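Skalach shape board with peg and holder
Reviewed by Hauwa Danladi, 13/05/2024

I have been meaning to write this up since January, when my neighbor Nanna Holst lent me her set and then (very patiently!) didn't ask for it back for weeks. I've since bought my own, and I'm fond of it.

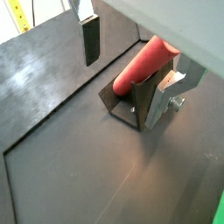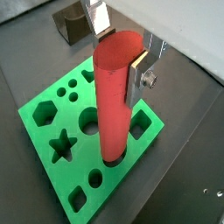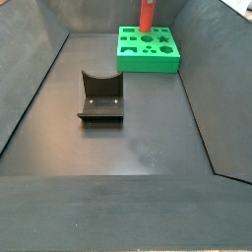
My main worry before ordering was whether the board would skate around whenever somebody leaned on it. Mine stays put on the kitchen table, though I do keep a damp cloth under it - an old habit. The green is a cheerful one, and there's a good mix of openings, from the star and the hexagon to the little cluster of three round holes, so my grandson and I don't run out of things to argue over. The red peg stands up nice and tall in its hole, easy for small hands to grab. I'm less taken with the dark holder, and I wish it came in a brighter color. I paid 17 dollars with shipping and would happily pay it again for my sister's house.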